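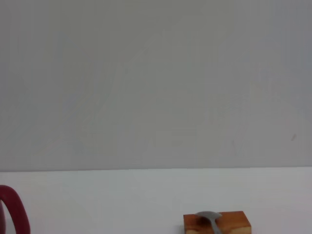 Break room station, spoon on its block.

4. Teaching the stir

Before the Skenard arm, people at Bokard stirred their own coffee. The new duties are as follows.

4.1 Put the mug on the table with its handle to the right.

4.2 Rest the spoon across the two blocks, bowl on the dark one, pink handle on the pale one.

4.3 Press Teach and guide the arm through the stir. Allow 8 tries.

Note: Whoever used to wipe the counter is now the Station Lead. The pay is unchanged.

Caution: Do not reach in to help. The arm will wait, and so will the line behind you.

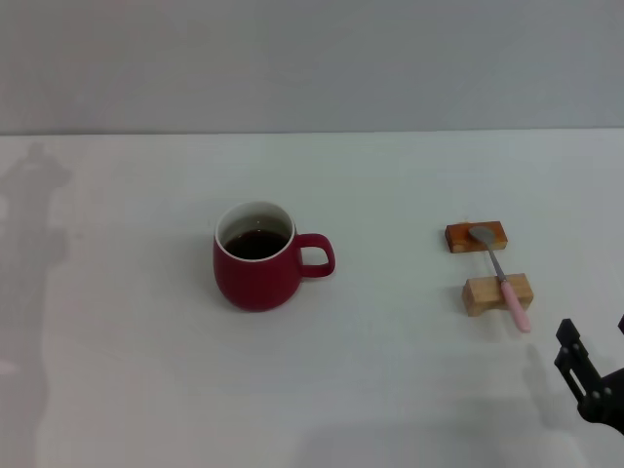

4.4 Press Save. Unsaved stirs are lost and have to be taught again, usually by the next shift at 2 p.m.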